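Hormont Dredik 2 Track Day Helmet Radio

I've been selling track day gear out of my shop for a good while, and the Dredik 2 is the first helmet radio I've kept for myself. I run an old hatchback at the Shokri circuit, where the back straight is loud and the pit wall is a long way off, and I can still hear my lap times without asking for them twice!

The kit comes with the radio, a helmet mic, molded earpieces in two sizes and a push-to-talk button that straps to the wheel. You get both an open-face and a full-face mic in the box (the old Dredik made you pick one, and people kept picking wrong). The button cable is coiled, so it won't snag when you're crossing your arms in a hairpin.

Range is 3,000 feet with a clear view -- less if there's a grandstand in the way. The battery is good for a full track day if you turn it off over lunch. I forget, so I carry a spare.

Price is $600 for the pair, car and pit. The Ilta charging dock is sold separately and fits the older Dredik too. Orders placed by 31 August 2024 get the dock at half price.

One thing before you order: check your helmet's cheek pads. If they're very thick, go with the smaller earpieces.

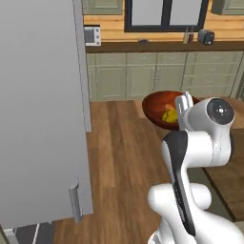
And if you've already got the first Dredik, hang on to it -- the two models talk to each other just fine on the same channel, so it makes a handy spare for the pits.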